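**Seasonal beach attendants, Tradau Lake Beach**

Lanuvska is hiring 2 attendants for the public beach at Tradau. The season opens in May. Shifts cover the bathing area, the boat slip and the snack terrace. 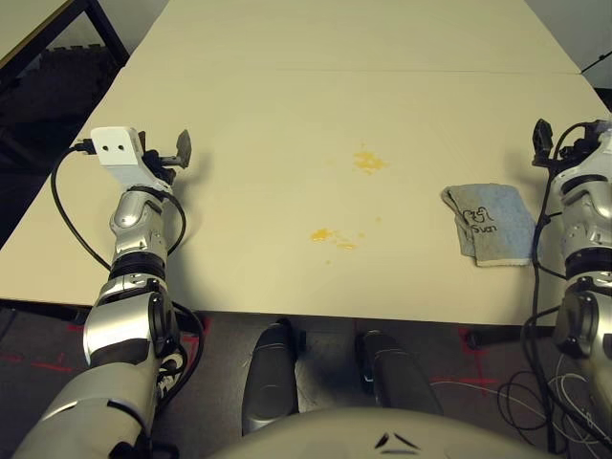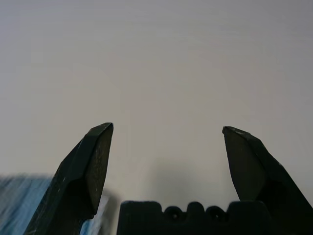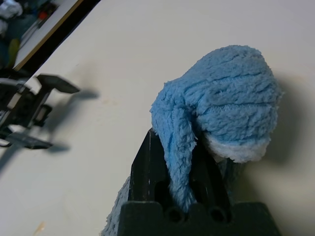 A reader of last year's notice, Fekska, wrote that the hours on the north shore were not clear. They are now fixed at 53 per two-week period, breaks included.

Requirements:

- swimming certificate, valid through the season
- able to lift and stack rental kayaks
- basic first aid — training can be arranged

The beach has 134 lockers and a 1194-foot shoreline, checked twice per shift. Rental boats are serviced by Van Acker and are not part of the job.

Apply in writing to the Lanuvska beach office by Mar 21, 2020.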